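Setting up a row of work desks in a shared room

Print this page
E-mail this page

Tue 24 October
By Carolina Nogueira

A row of plain desks is the cheapest way to get a group working in one room. The desks are easy to buy. Most of the trouble comes later, from cords, wobble and things left lying on top. These are the steps we used at the Drenport hall, where the desks are shared and get moved a couple of times a month.

What you need

Desks with straight legs and no drawers
A tape measure and a roll of low-tack painter's tape
A power board with its own switch for each pair of desks
Hook-and-loop cable ties
Felt pads for the legs, if you have a timber floor
A damp cloth and a dry one

Step 1: Mark the floor

Clear the floor and sweep it before you measure anything. Grit under a desk leg will scratch timber the first time somebody leans on the desk. Decide which wall the row will follow, then put down a line of tape where the front legs will go. Follow the boards if they run the right way. Leave enough space behind the chairs for a person to walk past while somebody is sitting. We pulled our first row 415 mm off the wall so the plugs could be reached, and it has stayed there.

Step 2: Fit the pads and place the desks

Turn each desk over on a blanket, wipe the feet and stick the felt pads on. Press each one for a slow count of ten. Stand the desk up with a person at each end. Dragging a desk loosens the leg bolts and peels the pads off. Start at the corner and work outwards, keeping the front legs on the tape. If a desk rocks, swap it with its neighbour before you start adding packing.

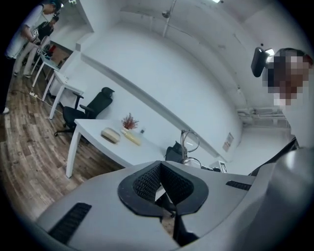
Power comes next, and it should be done before anyone puts their things down. Find the wall outlet closest to the middle of the row and work back from it. A white power board on the floor near the desk legs, with a thin black cord running over the boards, is how most rooms start out, and for an afternoon you may leave it there. For anything longer, move the board in behind the back legs and take the cord along the wall. Do not run it under a mat. Fix the spare length in a loose loop with a cable tie and keep it off the floor if you can. Slender legs give you very little to tie to, so you may need an adhesive clip on the underside of the top. Never plug one board into another.

Step 4: Sort out the desktops

Small things spread. Pouches, chargers and odd bits of gear end up along the full length of the row, and the next group has to shift them. Give every desk one shallow tray, placed at the same end each time, and keep the rest of the top bare. White tops show every mark, so wipe them with the damp cloth and then the dry one at the end of the day. Pen comes off with a little methylated spirits. Test it on the underside first.

Step 5: Check it again after a week

Tighten the leg bolts, look at the pads and feel the plugs for warmth. A plug that is hot to touch should be switched off at the wall and replaced. Take up the tape before it has been down too long, as the glue gets harder to shift.

Comments (3)

Horácio Barros
We used tennis balls on the feet and they collected every bit of fluff in the building. Have gone to felt. What thickness do you buy?

Carolina Nogueira
Horácio, 2 mm. The thicker ones squash to one side.

Touran Nouri
You skipped from Step 2 to Step 4. I take it the power part is Step 3. Good tip on the clips, ours has been tied to a leg and slides down all the time.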